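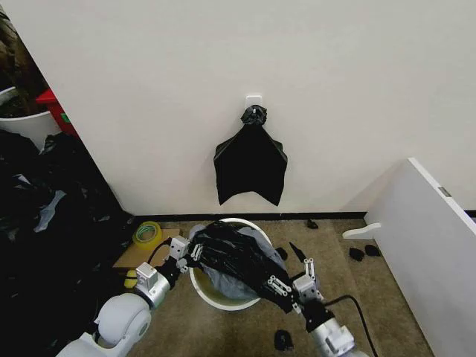

Both grippers on the bag, over the bucket. Spare on the hook.

Thursday, August 8, 2019
Bin bench, carpet end of the shop

Picked up from where Costel left off. The job is still the same: take a bag by its two sides, open it over the bucket, get the edge down over the rim, let go. Both arms teleoperated for now, me on the leader arms in the morning, Costel after lunch.

Changes since the last entry:

Shoulder mounts retightened on both sides. The left had worked loose enough that I could feel it by hand. Torque as in Costel's note inside the cupboard door.

Gripper closing force turned down on both. The old setting was fine for the rope tests and too much for film. It didn't tear the bag outright, but it left a stretched patch wherever it held, and the next grip slid off the patch.

Control loop back to 200 Hz. I had it lower last week to rule out the USB hub. It wasn't the hub.

Gravity compensation values for the right arm copied across from the Drakos folder on the shop machine. Do not use the ones in the Lodalance folder, those are from before the wrist was swapped. I have renamed that folder with OLD in front.

Morning

First hour went on the zero positions. The right elbow comes up a few degrees out after every power cycle and I have been correcting it by eye, which is no good if anyone else is going to run it. Wrote a short script that drives each joint gently to its stop and takes the zero from there. Works on the elbow. Does not work on the wrist roll, which has no stop. Left the wrist as it was.

Then bagging. Black film bags are much harder than the white kitchen ones we started with. From the head camera the two layers look like one, with only a bit of shine on the creases to tell you where an edge might be. I kept pinching both layers and pulling the bag tight and shut. What helped was to come in with one finger almost touching the film and push sideways a little before closing. If the top layer moves on its own you have it. If everything moves, back off and try again.

The other thing that helped was not pulling to full width straight away. Take up the slack with the left, hold, then bring the right across and down together. If the right goes first the bag swings off towards the cabinet side and the far edge folds under.

Ran 22 attempts before lunch. I counted an attempt as good if the edge was over the rim most of the way round and stayed there with both grippers open. 7 good by that rule. Most of the rest failed at the same place, on the far side, where neither arm has a comfortable reach. The elbows want to go out and there isn't room for the right one to do that with the panel where it is. Todor says move the panel. The panel has the power supplies on the other side of it, so moving it is a half-day. Will try shifting the bucket nearer the robot first.

Cable on the right arm still makes a loop that gets in the way when the forearm is raised. It hasn't snagged yet. I want a clip at the elbow and a second one further up, with enough slack between them for the full bend. Costel has the printer this evening and says he can do both clips in one go if I send him the tube diameter. (Sent.)

Afternoon

Costel driving, me at the keyboard. He is better at this than I am, mainly from being slower. He rests the left finger pads against the film and waits for it to stop moving before he closes.

We moved on to the full bag, which is the other half of the job: rim gripped on the left, right gripper coming in low to take the weight.

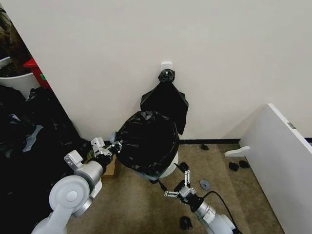

The trouble with going in low on the right is that from the operator's seat the bulge hides the place you want to put the fingers. Costel was working from the wrist view for that part and only going back to the head view to check the left hadn't drifted. Switching between the two costs him a couple of seconds every time. I'd like both on screen side by side. The shop monitor is wide enough, it's only a matter of the viewer program, which is one of Todor's and opens a single window per camera wherever it feels like. Asked him. He'll look at it at the weekend.

Lifting: not today. With the bag stuffed as it is the left gripper holds the rim well enough to drag, but the shoulder motor was already warm from the morning and I don't want to find the limit by accident. I logged the current on the left shoulder during a slow pull and will plot it tomorrow. Costel thinks it will manage if the elbow is kept bent and the bag comes straight up. I think we should start with the bag half full and add to it.

Finger pads. The small black ones are all right on a dry bag. Costel wants to try the softer rubber Drinari sell by the sheet. I'd rather rough up what we have first. Agreed to do one finger each way and compare.

Recording: the log file from the afternoon run has 1,599 frames in it, which is short for how long we were going. Looks as if the recorder stops when the left wrist camera drops out and doesn't say anything. It should at least beep. Until it's fixed, whoever is at the keyboard keeps an eye on the file size. This is the same fault I wrote down in February and then couldn't reproduce.

Lamitz stop button: tested at start of session and after lunch, both arms go limp as they should. Please keep doing this and initial the sheet. The right arm drops faster than the left, so have it low before you press.

To do

Clips for the right arm cable (Costel)
Two camera views in one window (Todor)
Plot left shoulder current
Recorder to complain when a camera goes
Wrist roll zero, possibly a printed peg and a hole to line up by hand
Bucket nearer the robot, then repeat the morning set with the same rule for a good one
Buy more black bags, same kind, the thin ones

Power off at the wall, both arms parked on their rests. Key is back in the drawer.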